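Babar Jafri has swept a lot of floors. He worked evenings as a cleaner at the Drernska furniture showroom while he was studying, and for the past 4 years he has been testing robot arms at Idetti, a small automation firm in Grinbridge. I asked him whether machines can take over the ordinary chores of a house or a shop yet.

"Some of them, some of the time," he said. "A flat floor with nothing on it, yes. You can buy something for that. A shelf that has to be dusted with the stock still on it, no. And most of the work in a shop is that second kind."

His own subject at the moment is sweeping up by hand, with a brush and a dustpan. It was chosen after Idetti spoke to people who run small shops. They mentioned spills more often than anything else: sugar, screws, soil from a plant pot. A wheeled floor cleaner is no help on a counter.

"A person doesn't think about it," Jafri said. "You pick up the pan with one hand and the brush with the other and you've already turned them the right way round. For us that is most of the job. If the handle sits a bit crooked in the fingers, the bristles meet the table at the wrong angle and you push the mess past the pan." 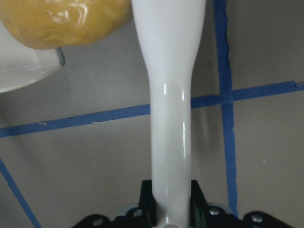
A white handle held between the fingers of the gripper.

Smooth handles are a nuisance, he told me. They are shaped for a palm, and a gripper with two fingers touches them in two places. Squeeze lightly and the tool turns when it meets the table. Squeeze hard and it can still turn, and a cheap handle may mark.

I asked why the firm did not simply design a brush for the robot. Jafri said that people ask him this every week.

"We could, and it would work better. But then you are selling a robot and a special brush and a special pan, and after that a special mop. The shop has a brush already. I would like the machine to use that one."

The dustpan brings its own trouble. The front edge has to stay flat on the surface while the other arm sweeps towards it, so the two arms need to agree about where the table is. Jafri said an error of 2 millimetres is enough to leave a line of dirt under the lip.

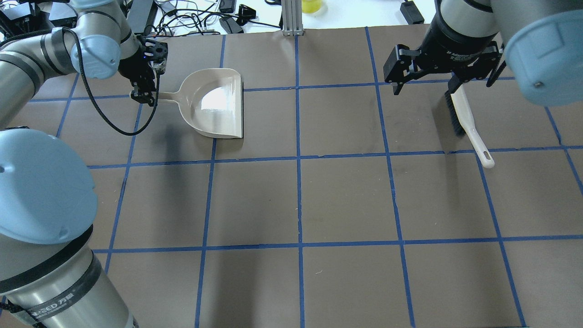 Two arms above the taped work surface, with a beige dustpan on the left and a brush with black bristles on the right.

By July 17, 2022, when we spoke, his group had logged 4,000 attempts at sweeping. He would not give me a success rate. He said it depended too much on what was being swept, and that rice was easy and flour was very bad. The longest run without a person stepping in was 21 attempts.

Would he put one in a shop? "Not this year. Dizon asked us the same thing for their stockroom and I told them to keep their cleaner." He thinks sorting returned goods into bins will come sooner, and folding clothes a good deal later.

He is not much worried about speed. A slow machine that works after closing time would suit plenty of owners, he said, provided it could be left alone. At present someone has to stay in the room with it.

At home he still uses a brush and pan himself. His children have asked when the robot is coming, and he has told them to do the kitchen floor in the meantime.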